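Das Geschirrtuch verdient einen festen Platz im Lehrplan

In der Diskussion über die Zukunft der hauswirtschaftlichen Bildung wird viel über Ernährung, Energieverbrauch und digitale Haushaltsplanung gesprochen. Über die Wäsche spricht man selten, über das Geschirrtuch so gut wie nie. Die Fachstelle Drosa hält dies für ein Versäumnis und tritt dafür ein, das Zusammenlegen und Einordnen von Küchentüchern wieder als eigenständige Unterrichtseinheit zu führen.

Bis zum Jahr 2000 war diese Einheit in unseren Kursen verbindlich. Sie umfasste 20 Unterrichtsstunden und schloss die Pflege, die Ausbesserung und die Lagerung ein. Danach wurde sie schrittweise in das allgemeine Modul »Ordnung im Haushalt« überführt, in dem sie heute kaum noch vorkommt. Begründet wurde die Kürzung mit dem Hinweis, ein Tuch könne schließlich jeder falten.
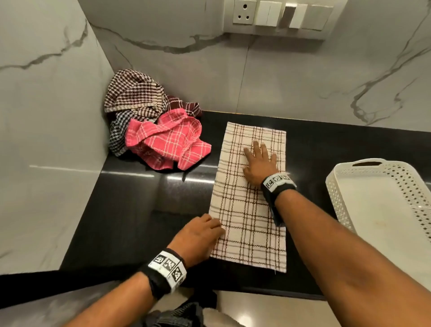
Agnes Leckie
Leiterin des Fachbereichs Hauswirtschaft, Fachstelle Drosa

Dieser Begründung ist zu widersprechen. Wer ein cremefarbenes Tuch mit feinem dunkelbraunem Gitter auf einer glatten Arbeitsfläche ausstreicht, benötigt dafür beide Hände und eine gewisse Aufmerksamkeit. Die dünnen Linien zeigen an, ob Kante auf Kante liegt, und ein loser Faden an der Ecke fällt beim Glattstreichen eher auf als beim Griff in einen Haufen. Welche Mühe man sich damit erspart oder aufbürdet, zeigt der Vergleich mit Tüchern, die zusammengeknüllt in der Ecke der Arbeitsplatte liegen, das rosafarbene obenauf, die karierten darunter.

Gegen unsere Position wird eingewandt, gefaltete Tücher seien eine Frage des Geschmacks. Mein Kollege Wian Modise vertritt diese Auffassung seit Jahren und verweist darauf, dass ein Tuch beim Abtrocknen denselben Dienst leistet, ob es nun gefaltet war oder nicht. Das ist richtig. Für einen einzelnen Haushalt mag der Einwand genügen. In einer Gemeinschaftsküche, die mehrere Personen nacheinander benutzen, muss jedoch erkennbar sein, welche Tücher bereitliegen und welche in die Wäsche gehören. Ein glatter Stapel in einem offenen, gelochten Korb gibt diese Auskunft ohne Beschriftung – ein Haufen gibt sie nicht.

Im Februar haben wir die Teilnehmenden unserer Grundkurse befragt. Von 100 Personen gaben 86 an, das Falten von Wäsche niemals angeleitet gelernt zu haben. Wir leiten daraus keinen Notstand ab. Der Befund spricht aber dafür, dass die Annahme, solche Fertigkeiten würden im Elternhaus weitergegeben, als Grundlage der Kursplanung nicht mehr ausreicht.

Die Fachstelle schlägt daher vor, die Einheit zunächst an den Standorten Cokley und Clandine wieder einzuführen. Besondere Ausstattung ist nicht erforderlich, eine freie Arbeitsfläche und einige Tücher unterschiedlicher Webart genügen. Stellungnahmen der Kursleitungen nimmt der Fachbereich Hauswirtschaft schriftlich entgegen.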